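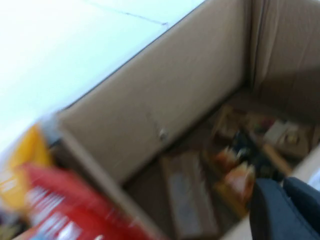

Search the archive Search this list Advanced

Subject: Re: [Skultalden] Open day at Mestavier, worth the drive?

> Did anybody from the list make it to the Mestavier open day? I was
> thinking of taking my after-school group to the next one but it is
> nearly two hours each way for us and I don't want to sit eleven kids
> in front of a slide show. Was there real hardware running? Could you
> get close? Also does anyone know if they still do the soldering table?

I went! And yes, go, go, go. I'll answer your questions first and then ramble, so you can stop reading when you've had enough.

Real hardware: yes, three benches running when I got there at ten, and two of them still going when I left in the middle of the afternoon. Close: very. There is a strip of tape on the floor and you stand behind it, and you can see everything the arm is doing. Soldering table: gone, sorry. They have a build-a-gripper table in its place (drinking straws, string, balloons, coffee grounds) and the kids there looked perfectly happy. I made one too. It could pick up a marker but not a mug.

The bench I kept going back to was the carton one. They call the setup Borkodton, and the job is plain old mixed groceries and household stuff, in and out of a cardboard box. Shiny wrappers, little packets, rounded things that roll when you touch them, all lying on top of each other. There is a small camera right at the wrist, so you get the hand's own view of the box on a monitor next to the bench. I stood in front of that monitor way too long. When the arm swings across, the whole carton tips sideways and smears, red and yellow packages go by as streaks, and then it slows and you can see the two fingers and what they are over. The fingers are dark blue and padded, a lot fatter than I expected. I had pictured something like tweezers.

I asked how it copes with the blur and got a really good answer, which I will try not to mangle. It mostly doesn't use those pictures for choosing. It looks, picks a spot, moves, looks again when it is nearly still. The blurred ones are kept anyway, and they are trying to find out if they help with knowing where the box wall is during the move. The wall is the big problem, by the way. Everybody asks about dropping eggs (I asked about eggs) and they would much prefer to talk about corners. Anything lying flat in the far corner of a carton is hard, since the fingers need room on both sides and the cardboard is in the way on one of them.

While I watched they did a run of 25 picks and it missed four. Two of those it got on the second try. One was a flat packet that it pushed up against the side and then sort of chased along the wall, and the whole crowd was groaning and cheering for it. I know four misses doesn't sound like much of a show, but it was far more fun than a perfect run would have been! The team has 2,000 picks logged on that one bench and they have the failures sorted by kind on a big printed sheet. Ask to see the sheet. Your older kids will love it.

The second bench was a mobile base following a line of colored stickers, fine but crowded. The third was the Khosravi bench, where visitors get to drive an arm by hand with a pair of handles. There was a 16 minute wait when I joined the line and it was worth every one of them. You think you have it, and then you try to set a box down gently and find out you have been holding your breath. If you bring the group, send half of them straight there when the doors open.

Practical stuff:

- Parking is behind the building, not on the street. The sign is small.
- Bring lunch. There is one vending machine and it was out of nearly everything by noon.
- Groups over ten should write ahead so they can split you up between benches. Eleven kids would count.
- It gets loud near the compressor. One boy had ear defenders with him and I was jealous.
- The talk upstairs is 25 minutes and it does have slides, but you can skip it and miss nothing at the benches.

They told me the next one is planned for September. I'm going again and can take two extra people if anyone on this side of the river needs a ride. I also have a spare copy of the handout with the straw gripper instructions, so if you want to try it with the kids before you go, send me an address off list and I'll put it in the mail. Use real balloons, the cheap thin ones split as soon as the coffee goes in.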